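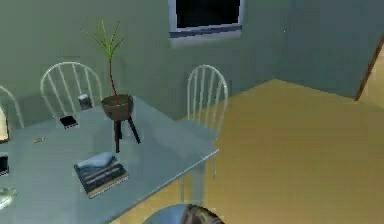 Gurgate, October

Last updated: Tuesday

So our group project for community health was on driving tired, and I'll admit I picked it for selfish reasons. I work nights at a bakery and drive home at 5 am with the windows down and the radio way too loud. (Neither of those does much, by the way. Ritu found that out in week one and I've been sulking ever since.)

There were four of us: me, Ritu Kandpal, Aarti Mittal and Dariusz Czerwiński. We wrote a short survey and sent it to students at the Bhatt campus who drive to class at least twice a week. We got 324 replies, more than we'd hoped for! Aarti did the sorting, and 26 of those people said they had drifted out of their lane in the past month. Another 10 had pulled over for a nap on the shoulder of the highway, which felt like the responsible choice to them but is a pretty risky place to be parked.

Our supervisor, Hemant Upadhyay, wanted us to try something practical as well, so we made a poster with a map of safe rest stops between campus and Clarnum. Dariusz drew the whole thing by hand and then had to redo it when the truck stop turned out to be closed overnight. We put it up by the parking office and posted it on the student page, where it got 1,377 views.

What I'd change: we asked about sleep in hours, and shift workers like me sleep in two chunks, so plenty of people weren't sure what to write. We also never asked about passengers. Ritu thinks having someone to talk to makes a big difference, and I'd love to test it next term if she's still speaking to me after the formatting of our bibliography.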